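The Kavska Tape

The band was called Orwood, and in October they had one song that was finished and eleven that were not. Catinca Marinescu sang and played the second guitar. Gayan Herath played the drums with his shoes off. Clyde Bellamy had the bass and also the van, and for this reason he was forgiven many things.

They rehearsed in the room over Clyde's kitchen, where the ceiling was so low that Catinca had to hold the neck of the guitar down when she turned. The neighbors permitted noise until eight in the evening. After eight they went downstairs and talked about the noise they had made.

"The chorus comes too late," Clyde said that night.

"It comes when I have finished to say the other thing," said Catinca.

"People will be in the bar by then."

She did not answer. She had written the song on the bus from her mother's apartment, with the words in the wrong language first, and then she had carried them across one by one. The chorus was late because the bus had been late. She could not explain this to a man who counted bars on his fingers.

Gayan was looking in the cupboard for something to eat. He said there was a letter on the refrigerator, and did everybody know about the letter.

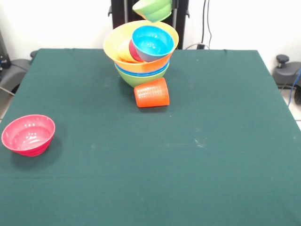 Clyde took it down and read it aloud. A label named Stivberg had heard the tape, the one they had recorded in Kavska in the summer, in the hall with the bad heating pipes. They had pressed 200 copies of a record by another band from the same town, and they had sold 72 of them, and they wrote this figure in the letter without shame. They wanted to do 100 of Orwood's. It was signed by Jordan Staniforth, in green ink, and under the name there was one more line.

"Please do not change the late chorus," Clyde read. Then he read it again, more quietly.

Gayan laughed so much that he had to sit down on the stairs. Catinca did not laugh. She was thinking about the pipes. On the tape you could hear them between the second verse and the bridge, a kind of knocking, a little slower than the drums. They had done the song again and again to get rid of it, and in the end it was eleven at night and the man who owned the hall was standing in his coat with the keys, so they kept the one they had.

"It must be recorded again," she said. "For a record it must be clean."

"With what money?" said Clyde.

"Cremilda has microphones."

Cremilda Peixoto had been their first drummer. She had left to play in Thambiah, who were louder and had real shirts with their name on them, and since then Clyde did not say her name if he could find another way. Now he folded the letter in half and in half again.

"She would want to play on it," he said.

"Then she can play the pipes," said Gayan from the stairs.

Catinca went to see her the next afternoon. Cremilda lived behind a tire shop and kept her microphones in a suitcase with her winter socks around them. She made coffee and asked to hear the tape, and she listened to it standing up, with one hand on the back of the chair. When the knocking came she moved her head a little. It was the same movement she used to make before she hit the cymbal.

"Who is that?" she asked.

"It is the heating."

"It is behind the beat."

"I know. We want to take it out."

Cremilda turned the tape back and played that part once more. The knocking came in behind Gayan, lazy and a bit sad, like a person who follows his friends home and does not want to arrive. Then there was the bridge, and after the bridge, very late, the chorus. In this small room it sounded enormous. Catinca had never heard it from the outside before. She had always been busy with the chords.

"I can lend you the microphones," Cremilda said. "You should take two, the others are broken."

She put them into a shopping bag with the socks still on. At the door she asked if Clyde was well, and Catinca said that he was well, and that the van was not.

She walked back along the canal with the bag held against her chest. It was nearly six and they would have two hours before the neighbors. On the bridge she stopped and tried the chorus under her breath, early, the way Clyde wanted it. Then she sang it at the right time, and she had to wait for it so long that a man with a bicycle had passed her and was already at the other side.

When she came up the stairs Gayan had taken his shoes off, and Clyde was hitting the radiator with a spoon.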